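Titcombe 抓取感知与规划软件
产品页 / 软件 / 控制与感知

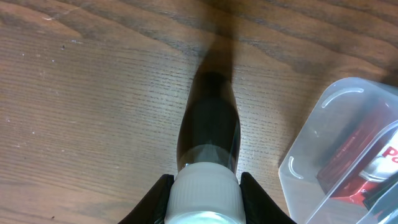 Titcombe 是 Koltmont 出品的抓取软件,运行在机械臂控制器旁边的一台工控机上,负责从腕部相机取图、识别目标、生成抓取姿态、规划路径,并在夹爪闭合之后继续做检查。它面向桌面和料台上的小件操作:瓶子、盒子、袋装食品、透明收纳容器里的散件。这类任务的难点多半在感知一侧。深色光面的瓶身在木纹桌面上只有几道竖向高光可用,透明塑料盒的边沿在深度图里经常整段缺失,红色包装装在透明盒里,反光又会叠在盒壁上。Titcombe 对这三种情况分别建模,不要求用户换背景或加遮光罩。

软件由四个模块组成,可以整套购买,也可以只装其中一部分。各模块之间走同一套消息接口,停用某个模块后,其余模块照常工作。

感知模块

输入为腕部相机的彩色图像,深度图可选。模块输出目标的轮廓、朝向、可抓区域和遮挡关系。对于透明物体,模块不依赖深度值,改用边缘高光和背景纹理的变形来估计轮廓。对于深色光面物体,主要使用轮廓与高光走向。夹爪手指本身会一直出现在腕部相机的画面里,安装时需要录一次手指遮罩,之后模块会自动忽略这部分像素。更换手指后请重新录制,旧遮罩不会报错,但近距离识别的结果会变差。

文字识别是可选功能。标签只露出一部分时,模块按部分匹配处理,给出候选列表和置信度,由上层程序决定是否采用。没有商品库的用户建议关闭这一项,可以省下一些显存。

抓取规划模块

根据感知结果生成候选姿态,按可达性、碰撞余量和夹持稳定性排序。瓶类目标可以指定夹持部位:瓶盖、瓶颈或瓶身。夹瓶盖时需要填写最大夹持力,旋盖类产品还要勾选“禁止绕轴转动”,否则末端在换向时可能给瓶盖加上扭矩。

目标旁边有容器时,规划模块把容器外沿当作障碍物处理,即使深度图里看不到它。手指外侧与容器之间的最小间隙可以设置,默认值为 4 毫米。间隙小于默认值的布局也能运行,但接近速度会自动降低。

每次请求最多返回 100 个候选姿态,默认只返回得分最高的一批。需要自己写排序规则的用户可以通过接口取到全部候选以及各分项得分。

运动控制模块

控制模块接收规划好的路径,转成关节轨迹后按 1000 赫兹下发。前提是机械臂控制器支持外部实时控制;不支持的型号可以改用路点模式,由控制器自己插补,此时夹持过程中的在线修正不可用。

在线修正指的是末端移动过程中,感知模块持续更新目标位置,控制模块在限定范围内微调轨迹。腕部相机在快速移动时会有运动模糊,远端物体尤其明显,瓶身离镜头较远的那一头常常糊成一片暗影。模块会给每一帧估计模糊程度,超过阈值的帧不参与修正,只写入日志。阈值可调,调得过低会导致可用帧太少,现场表现为末端走走停停。

夹持检查模块

夹爪闭合后,检查模块读取手指开度、电流和腕部图像,判断目标是否仍在两指之间、姿态有没有偏。判断结果分为“正常”“偏移”“丢失”和“无法判断”。出现“无法判断”时默认暂停并等待上层指令,也可以设置为抬高末端后重新取图。我们不建议把“无法判断”直接并入“正常”,已有客户这样做过,后来都改了回来。

检查模块每次判断都会保存一张图像和对应的关节状态,方便事后查问题。磁盘写满时先删最早的“正常”记录,其他三类记录不自动删除。

配置工具 Rostoda

Rostoda 随软件附带,是用来做标定、录遮罩、调参数和回放日志的桌面程序。手眼标定有向导,按提示移动机械臂到若干位置即可,标定板文件可从工具里导出打印。打印后请用尺子核对格子边长,打印机缩放造成的误差是标定失败最常见的原因。

日志回放可以把图像、候选姿态和关节轨迹按同一时间轴显示,并可以用新参数重新计算旧数据。改参数之前先用旧日志跑一遍,比直接上机试要省事得多。重新计算时不会向机械臂发送任何指令,可以在没有连接设备的电脑上进行。

参数文件为纯文本,可以放进版本管理。同一工位有多种物料时,建议每种物料一个文件,由上层程序在切换时加载,加载过程不需要重启服务。

运行环境

操作系统:Ubuntu 20.04,64 位
处理器:8 核及以上
内存:32 GB
显卡:需要独立显卡,显存 8 GB 及以上
相机:腕部彩色相机,全局快门优先;卷帘快门可用,在线修正的速度上限会降低
夹爪:两指平行夹爪,需能读取开度;能读取电流的型号才支持完整的夹持检查
通信:以太网,机械臂与工控机之间请使用独立网口
编程接口:C++ 与 Python

感知模块单帧处理时间为 70 毫秒,在上述配置下测得,不含文字识别。打开文字识别后时间取决于画面中标签的数量。

光照

软件适合均匀、柔和的室内光。强点光源会在光面瓶身和透明容器边沿上形成过曝的亮斑,亮斑区域不参与轮廓估计。如果工位上方有射灯,装一块漫射板通常就够了。白色瓶盖容易比周围亮很多,请以瓶盖不过曝为准设定曝光时间,深色瓶身偏暗一些不影响识别。曝光和白平衡都应固定,不要使用自动模式。

已知限制

两个透明容器叠放时,内层容器的轮廓不可靠。
软袋类包装的可抓区域只按当前外形估计,夹持后变形较大的袋子请启用抬起后的二次检查。
镜面金属件不在支持范围内。
木纹很深的桌面偶尔会在空处产生细长的误检,可在 Rostoda 里录一张空桌面作为背景参考,误检基本会消失。桌面移动或更换后需重录。
路点模式下不支持夹持力的连续调节。

安全说明

Titcombe 不是安全部件。急停、区域监控和限力功能必须由机械臂控制器及外部安全回路实现。软件中的速度上限和工作区边界只用于规划,不能代替安全配置。首次上机请在低速模式下进行,人员站在机械臂可达范围以外。

授权与交付

按工控机授权,一份授权对应一台工控机,可连接一台机械臂。授权可以转移到替换的机器上,需要先在旧机器上注销。旧机器已损坏的,请提供授权编号,由我们后台处理。购买后一年内的版本更新包含在价格里,之后可以按年续订;不续订也能继续使用手上的版本,授权不会失效。

交付内容包括安装包、Rostoda、接口文档、示例程序和标定板文件。示例程序里有一个从桌面取瓶放入料架的完整流程,以及一个从透明盒中取袋装物的流程,两者都可以直接改成自己的任务。不提供工控机和相机,需要成套硬件的用户可以联系集成商 Çınar,他们有预装好软件的机型。

试用版功能与正式版相同,连续运行时间有限制,到时后需要手动重启服务。试用期间保存的参数文件和日志可以直接用于正式版。

技术咨询

产品负责人:Musyoka Kaijage
来信请附上 Rostoda 导出的诊断包、夹爪型号和相机型号。涉及识别错误的问题,请同时附原始图像,截图经过压缩,无法用来复现。

页面更新日期:2022-04-20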